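Section 4. Teaching the desk-tidy routine

This section covers the Umholm two-arm set-up as supplied by Bosman, from first power-on at the furniture to the first saved routine. It is our own guide, written for people who have to live with the kit, and it departs from the Bosman booklet in several places. The booklet says the routine can be taught in a single sitting. Allow longer.

Before you start

You will need the base unit, both arms, the hand controller and the Vadolley software, release 2 or later. Release 1 will load and will appear to work, but it drops saved positions when the base is moved.

CAUTION: Keep the emergency stop in your hand until step 7. The one on the base is too far away to be of any use when you are standing at the shelves.

1. Park the base square to the furniture and lock the wheels. Pull each arm forward by its wrist. If the base creeps, unlock and start again.

2. Run the floor check. The software reports a pass as soon as it has a reading, whatever the reading is, so look at the floor yourself as well.

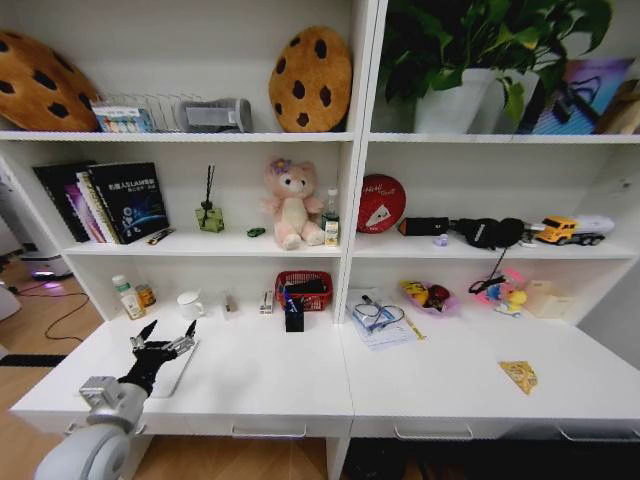
3. Choose a shelf map. The sales leaflet promises that the system learns "any shelf in any home", and we would treat that with care. Maps are made from whatever is on the shelves when you press Scan, and anything with an uneven outline is stored as a guess. A potted plant with leaves hanging over the shelf edge is a good test, and so is a headphone cable left dangling. Check the map for both before accepting it. Where an item has been merged with its neighbour, split the two by hand in the Edit screen.

Note: The clear plastic setting is off by default. We found no mention of it in the booklet. It is under Extras, and bottles are mapped badly without it.

4. Set the reach limit for each arm. The factory figure is 83 cm. Try that first, then reduce it if either elbow comes near the side panel. Bosman's support page suggests raising it to save time. Don't.

5. Set the grip force. The slider runs from 0 to 400 and has no units, so the number means very little except when compared with another number on the same slider. Begin at 32. Raise it only when an item slips, and lower it again before you move on to cartons or soft toys.

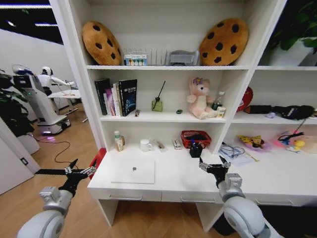
The left and right sliders are linked unless you untick the box beside them. If your two grippers have had different amounts of use, untick it and set each one separately. A pad that is shiny in the middle needs replacing, and no amount of extra force will make up for it.

CAUTION: Grip force goes back to the factory value after a power cut. Check it each time you switch on.

6. Teach the first movement. Hold the controller level, press Record and move one arm only. Use a light item with straight sides. Put it down, press Save, and play it back at slow speed.

7. Play it back again with the item moved a hand's width to one side. The leaflet says the arm will adjust. Sometimes it does. If it closes on air, record the movement again from the new position and let the software blend the two.

8. Add the second arm once the first is reliable. Two-arm routines need a pause between movements, and the automatic pause is too short. Set it yourself on the Timing screen.
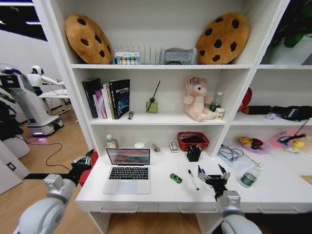 Working near a computer

Keep laptops out of early routines, open or shut. The "fragile item" tag slows the arm down but leaves the grip force as it was, so it offers less protection than its name suggests. If a laptop has to stay on the desk, draw a keep-out box over it in the map, with room for the lid.

Pens and markers roll. Leave them in a holder until the routine has been saved.

If the routine stops part way

Press Stop, wait for both arms to settle, then press Home. Do not press Resume. It carries on from the last saved point, even if something has since been put in the way. The Skullevholm add-on claims to cure this. We have not tried it, and at the price asked we would want to see it working first.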